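August
Malou Hauksdóttir

Progress report to Bratlow - tote bag packing and the bag loan shelf

Short one this time, am writing between deliveries. Money first because you asked. Of the 200 bags in the plan we have 100 in hand, counted on Saturday and entered in the stock sheet. The rest are promised by Jorkau but no date yet. I have chased twice. If they slip past the end of next month I'd like to move that line over to Bech, same price per bag, slightly longer handles. Please say yes or no by email, I don't need a form.

Loan shelf. Up and running at Plirkusura since the start of the month. People take a bag, bring it back or don't. Mostly do. The hooks we bought were too small for the thick handles so bags were sliding off on to the floor - replaced with bigger ones, receipt attached, came out of sundries. Labels still to do. Handwriting on the old ones has gone faint and somebody has been putting the food bags in with the clothes bags.

Packing work. This is where most of the hours went. Question from your last letter was whether a soft bag can be packed standing up, without a box round it, and whether the handles get in the way. Tried canvas first becuase it's what most people bring in. Stiff items go in differently from soft ones. A hard case wants to tip and lean on one side, and then the top hem folds over and you are fighting the bag. Handles up helps. Handles left hanging inside is the worst of all, they end up under whatever you put in and have to be fished out again.

The flowered bag with the striped band is the one we keep going back to. Good size, plain hem, easy to tell front from back. Cotton shoppers are next, then the padded ones.
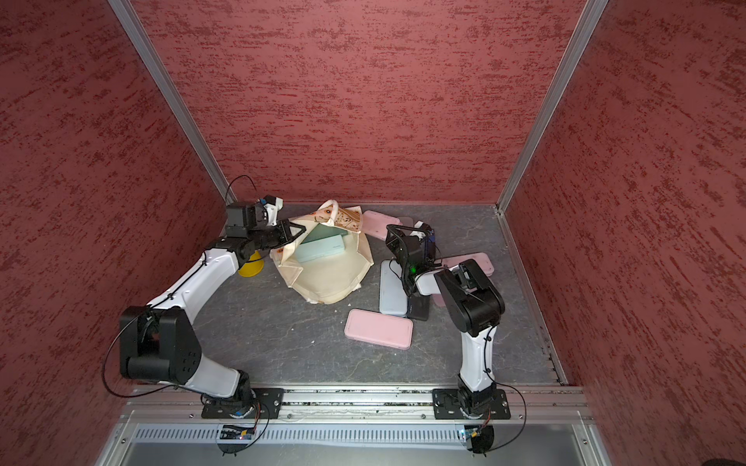
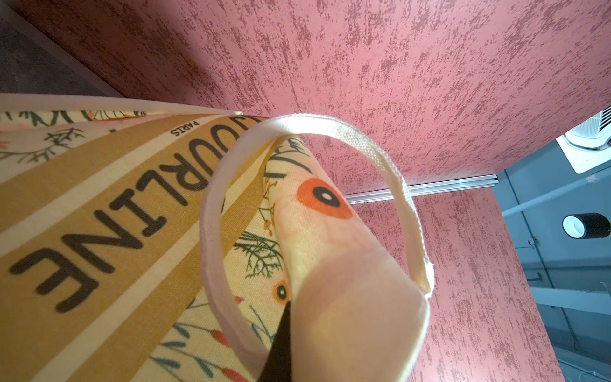

Canvas tote with the flower print, maroon-red walls behind in the first, pinker in the second.

Notes on the bags themselves, for whoever does the buying:

Canvas - keeps its shape fairly well, marks easily. Check where the handle is sewn to the hem, that's where the wear starts. We put aside 7 for mending and Malou (me) is doing them at home, no charge.

Thin cotton - cheap, folds small, won't stand. Fine for the loan shelf, poor for packing. Would not buy more.

Padded - people like them for cold food. Bulky to store, they take up a whole shelf. Keep to a few.

Storage is the problem I'd raise if you only read one paragraph. We have one cupboard and half of it is paper towels. Bags are folded in thirds and stacked, which works until someone pulls from the middle. I've asked for the shelf by the door, answer pending. If we get it I can keep canvas on top and cotton below and stop re-folding everything twice a week.

Spending against budget. Bags on track. Hooks over, slightly. Thread and needles under. Travel nil. We said up to 60 hours for packing and sorting and we're inside that, timesheet to follow when I've found the second page of it.

Not done yet: labels, the instruction card for the shelf, the washing trial. Washing trial matters more than I gave it credit for in the plan - some of the printed bags look like they may not take a hot wash and I don't want to find out with the good ones. Will start with the plain ones and see.

Next period - finish labels, padded bags, washing, and a proper list of what people actualy put in the loan bags so we stop guessing at sizes. Would be useful to have your answer on Bech before then. Also please note the new door code, sent separately.

M.H.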